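Subject: Re: [bunting-kitchen] Sorting the wrappers and bags

Latifa Ait Brahim wrote:

> Hello all,
>
> I did the soft plastics crate last night and have a few questions before I do it again. I moved in to Bunting in the winter and haven't found any instructions apart from the card on the cupboard door, and half of that has faded.
>
> 1. Do crisp packets and other shiny foil ones go in with the bags, or are they rubbish? I found both kinds mixed together and left them as they were.
> 2. When people write on the freezer bags, do we keep the bags or get rid of them after one use? Some look fine to me.
> 3. How full is a sack meant to be? The one I tied up was heavy and I had to push it down with my foot.
> 4. Is anybody attached to the cardboard box under the sink? It's gone soft at the bottom and I'd like to put it out.
>
> I'm happy to carry on doing it. I'd just like to do it the same way as everyone else.
>
> Latifa

Hello Latifa, and everyone else on the kitchen list,

Thanks for taking that on. I've done the crate on and off for a few years and the rules have changed twice in that time, so I'll answer at some length and you can all keep the message. I've taken the questions in a slightly different order.

## Foil packets

They do go to collection, but in their own bag. Gekura take soft plastics from us in two streams: plain film (bread bags, freezer bags, the wrapping off kitchen roll) and metallised film, meaning crisps, snacks, biscuits and most coffee. If they find foil in the film sack the whole sack comes back to our gate with a tag on it. We had that in March and I ended up tipping it out on the kitchen table and picking through it.

The way I tell the two apart is to scrunch the thing up and let go. Film springs open again. Foil mostly stays where you put it, and if you look on the inside it's silver. A few packets are shiny outside and plain white inside, and those I put with the foil as well. The driver told me that was the right way round to get it wrong.

Colour makes no difference. I was asked once whether the green ones were separate, and they aren't. Green, red, black, it all goes in together, crimped ends and all. 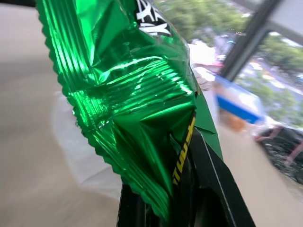 Please empty the crumbs out first. Open the packet fully along one end, turn it upside down over the food bin and tap it. A rinse is only needed if something sticky or oily has been in there, such as olives or marinated anything, and then it has to be dry before it goes in the bag. I peg the washed ones on the little airer by the back window. If you find wet packets at the bottom of the foil bag, take them out and peg them up, even if they aren't yours. They go sour very quickly in warm weather.

Don't fold packets into those little triangles. I know several of us do it out of habit. They don't get opened up again at the sorting end and anything folded small falls through. Flat or crumpled is fine.

## Sacks and weight

Gekura's limit is 1,000 grams a sack. It doesn't sound much, but film is light and a full sack usually comes in well under. The one you tied up was 1,072 grams on the kitchen scales, so I undid it and took a handful out. It would probably have gone through, but they do charge for overweight ones and I'd sooner not find out.

My advice is to stop pushing when the sack will no longer close with a single knot. Please don't tread on it. The seams aren't very strong and we only get a roll of 23 to last until the next delivery.

The sacks are on the shelf above the Covix boiler, left-hand side, behind the light bulbs. If you take the last one, write it on the shopping list.

## Freezer bags with writing on

I'd keep them if they're sound and have only held dry things. By dry I mean bread, nuts, rice, flour, dried fruit. Anything that has held raw meat or fish goes straight in the rubbish, not the soft plastics, and no amount of washing changes that. Bags that have had cooked food in can be washed and used again for cooked food if you have the patience. I don't usually have it.

The old writing is the real trouble. We've got into the way of putting the name of the contents on with a thick black marker, and it doesn't come off. People then write the new contents somewhere else on the same bag, and by the third time round you're guessing. I opened what I thought was oats last month and it was breadcrumbs, and I'd already put the milk in.

So, from now on, could we do the following:

- Write on a strip of masking tape and stick that to the bag. The tape lives in the top drawer with the scissors.
- Put the month under the name of the food. The month is enough.
- Peel the tape off when the bag is empty and put the tape in the rubbish, not the crate.
- If the bag already has marker on it, cross the old word out properly, with a line through the whole of it.

For bags that already have print on them, the tape matters even more. Black marker next to red printing is hard enough to read on a flat bag, and once the plastic is creased a letter on a fold can look like something else altogether.
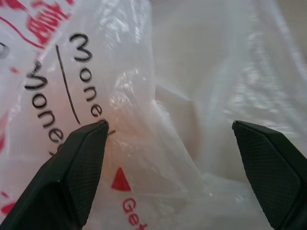

## The box under the sink

Put it out, by all means. It was there before I was and I've only ever seen it hold other boxes. If you flatten it and leave it by the back door I'll take it down with the rest of the cardboard.

What I'd like to have in its place is something with a lid. There's a Grundance tub in the hall cupboard that used to have the picnic things in it, and it ought to fit under there on its side if the bleach is moved to the back. I haven't measured it. If somebody is at home in the daytime and could try it, let me know. We could then keep the foil bag in the tub and the film sack in the crate, and there'd be no excuse for mixing them.

## Things that look like soft plastic and aren't

I'm adding these from memory, so correct me if I've left something out.

- **Cling film.** Rubbish. I know it stretches and feels the same, but they don't want it.
- **Compostable bags.** Food bin, if they have the seedling mark. Otherwise rubbish. They must never go in with the film.
- **Net bags from onions and oranges.** Rubbish, though I keep a few for pegs.
- **Bubble wrap.** This one they do take, as film. Pop it or don't, it's all the same to them.
- **Padded envelopes.** Tear the paper off if it comes away easily, then the lining can go in as film. If it won't come away it's rubbish.
- **Pet food pouches.** Foil, but only washed and dried. I'd ask the cat owners to see to their own.
- **Labels and sticky tape.** Cut off the worst of it. A small label left on is all right.

## Who does what

I'm glad to share this with Latifa if she's still willing. I suggest we swap monthly, with whoever is doing it also putting the sacks by the gate before 8 in the morning on collection day. The night before is too early -- the foxes had one open along the length of the path and I was picking bread bags out of next door's hedge.

I'll write out a new card for the cupboard door and put it inside a plastic sleeve this time. If you want anything added to it, reply to the list before I get the pen out. Replies just to me tend to get lost, as I don't look at this address much on my phone.

One last thing. The kitchen scissors have gone again. They were needed for tape and labels and now I'm using the ones from my sewing box, which I'd like to stop doing. Orange handles, slightly bent at the tip. Please have a look in your rooms.

Regards,
Moira
(first floor, back)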